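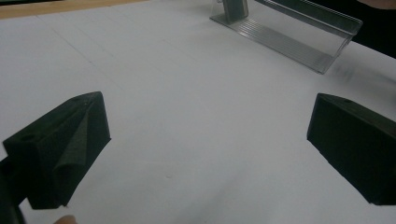

tannin_line
Trying to settle on a finish for melamine and laminate desk tops before we refit the reading room, and I'd like opinions from people who have had to live with the results. The choice is between satin white and matte white. Gloss is out, the task lights make it unusable. My hesitation with matte is that it shows things satin hides. The white top in the photo has a few faint diagonal lines toward the upper left and one tiny dark speck nearer the front, and on a smooth matte surface there is no reflection to distract from either. The supplier (Veltgate) quotes the same price for both. Room faces north, lights are 4000K, tops are used for paper documents and laptops.

rowan_k
Matte. Glare is a daily complaint and marks are an occasional one. We replaced satin tops in a records office and the complaints about eye strain dropped off within a month. The marks you mention would not get a second look from me.

edgeband
Disagree. Matte finishes on low-pressure melamine burnish. Wherever forearms rest you get a polished patch, and it does not come back. Satin burnishes too but the difference between worn and unworn areas is small enough to ignore. On matte you end up with a shiny crescent at every seat.

tannin_line
How long before the burnishing showed?

edgeband
Two winters. Wool sleeves are worse than cotton. Front edge first, then a patch to the right of the keyboard from the mouse hand.

plumbbob77
Depends entirely on the construction. Low-pressure melamine and high-pressure laminate are different products and should not be discussed as one thing. With HPL the decor paper and overlay are pressed onto a kraft core and the wear layer is a good deal harder. If the quote says "melamine" it is almost certainly LPM on particleboard. Ask Veltgate which it is and ask for the abrasion class in writing.

rowan_k
Fair point on construction. I was talking about HPL.

edgeband
And I was talking about LPM, so we may not be disagreeing as much as it looked.

gritseries
On the faint lines: worth working out whether they are in the surface or on it. Damp microfiber, then isopropyl, then look again with a flashlight held nearly flat to the top. If they stay put and you can't catch them with a fingernail, they may be in the decor layer. If a nail catches, it's a scratch. I can't tell which from a photo. Same with the speck, it could be dirt or it could be an inclusion in the paper.

tannin_line
Will do the flashlight check. Is an inclusion grounds for rejection?

gritseries
Usually not if there's one. Most suppliers have a visual acceptance standard that gives a viewing distance and a permitted size. At a normal standing distance a speck that small will pass. If you care, put your own limit in the order. Arguing afterward is a waste of time.

plumbbob77
Seconding that. We write in 800 mm viewing distance under the lighting of the actual room. The warehouse lighting at Jakard is so flat that everything passes there and half of it looks wrong on site.

moss_and_mortar
Has anyone used the soft-touch nano-type mattes? Ellska has one. It feels warm to the hand and fingerprints don't show. Light scuffs are supposed to come out with heat.

edgeband
I had samples. Fingerprints, agreed, very good. The heat repair worked on the scuffs I made with a coin and did nothing for a cut made with a knife. Price was almost double for the sheet and the edging has to be matched or it looks like a different white.

moss_and_mortar
What did you use for heat?

edgeband
Household iron on low through a damp paper towel, as per the sheet that came with the samples. Short passes.

rowan_k
Do not try that on ordinary melamine. You will lift the edging.

tannin_line
Called Veltgate. It is LPM on 18 mm particleboard for both finishes, HPL is available with a longer lead time, delivery in December. They wouldn't commit to an abrasion class on the phone.

plumbbob77
Then I would not buy it for a public room. If they know the class they can read it off the data sheet.

rowan_k
I'd take the lead time and go HPL matte.

edgeband
HPL satin. I still don't like matte at the front edge. If you do go matte, put down desk pads from day one and the burnishing question goes away.

rowan_k
Desk pads in a reading room get stolen or drawn on.

gritseries
Get offcuts of both, 4 of each if they'll send them, and rub them with a folded sweater for ten minutes a night while you watch television. Crude, but you'll see the shine develop. Wipe them first, otherwise you're testing skin oil.

tannin_line
Offcuts requested. Also asked Pathak for an HPL quote to compare. Cleaning crew uses a spray with a mild abrasive in it, does that change anyone's answer?

edgeband
Yes. Change the spray.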